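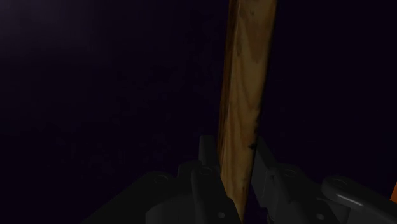

Darragh Fahy wrote in at 11:40 p.m. to say the breakup story had been up all evening with the comments open, and every single comment on it was about "the band [removed]." Readers had started to assume the band was called that. One of them said she preferred their earlier stuff.

Ticket 3731
Product: Skundthorpe comment filter
Site: Fladen (celebrity news, red carpet, who unfollowed whom)
Priority: High, changed from Normal, changed from "PLEASE"
Status: Closed

First look, 11:55 p.m.
The story is the one where the singer of Skullach posts a black square, deletes it, and then her drummer posts a longer black square. Big traffic, lots of feelings. The filter takes out the band name wherever it appears in a comment. It leaves the name alone in the article, so the headline says Skullach and everyone underneath seems to be dodging a lawsuit.

Reproduced on the test site on the first try. Typed "Skullach forever" and got "[removed] forever." Typed "skull" and got nothing removed. Typed "Skullach" in lower case and got it removed again. I also typed a word I'd rather not repeat here, and that one sailed right through.

12:20 a.m.
Checked the obvious things:
Word list on the Fladen account: band name isn't on it.
Shared word list: not on it either.
Cache: cleared. No change.
Cleared it again, harder. No change.

Asked Darragh if anybody on the desk had touched the filter settings recently. He said no. I asked if anybody had touched them in October, during awards season planning. He said he would ask.

12:45 a.m.
While waiting, had a look at the other thing in his message, which he'd put in brackets at the bottom as if it hardly mattered. On the red carpet page, Thaweesak (one name, very good suits) is showing up in comments as "Thawee***." I thought this was the same bug. It's a separate bug. The starring-out comes from an old rule that looks for spam site endings, and somebody wrote it so loosely that it bites the tail off anything it doesn't like the look of. His fans have taken to it, I'm sorry to report. There is a hashtag.

Fixed by turning the old rule off for Fladen. Tested with his name and with a real spam link. Name comes through whole, spam link is held. Some of the fans have asked for the stars back, and I've told Darragh that would be a feature request.

1:10 a.m.
Darragh again. He asked the desk. It seems that last fall, when the singer and the reality show judge were sniping at each other, the comments got ugly enough that an editor added a "cool-off." This is a setting where a name gets blocked in comments for a while so that people will go and be angry somewhere else. It was supposed to last 30 minutes.

Cool-offs don't live in the word list. They live on their own page, under Advanced, under Timers, which I had forgotten about and which the manual calls "Quiet Hours" for reasons lost to history.

1:25 a.m.
Found it. One cool-off, target "Skullach," length 30. The unit next to it is blank. When the unit is blank, the filter doesn't guess minutes or hours. It waits to be told. It has been waiting since October, very patiently, and the band simply didn't do anything worth a comment until tonight.

1:30 a.m.
Deleted the cool-off. New comments now show the band name. Old comments still say [removed], as the filter stores the text after cleaning. The originals are kept in the hold folder for up to 20 days, so tonight's can be put back. Anything from last fall is gone, and having read a few of the ones that slipped past, I can live with that.

Restored in batches of 300, as the restore tool falls over on anything larger. The first batch put everything back in reverse order, so for a short time the arguments began with people apologizing. Resorted by time posted. Normal hostility resumed.

2:05 a.m., from Ákos Magyar
Looked over the above. Blank unit should never have been allowed to save, I've put in a change so the form refuses it. Old saved cool-offs with a blank unit will now expire at once. Please don't tell customers to "clear the cache harder," one of them will ask how.

2:15 a.m.
Darragh confirms both pages look right. He also says the couple are back together as of a few minutes ago, the story is being rewritten from the top, and can we close comments on the old one.

Sent him the link to the close button. Did not mention the cool-off page.

Left to do:
Rename "Quiet Hours" in the manual.
Find out why the word I'd rather not repeat isn't on the shared list. Ákos has volunteered to type it in.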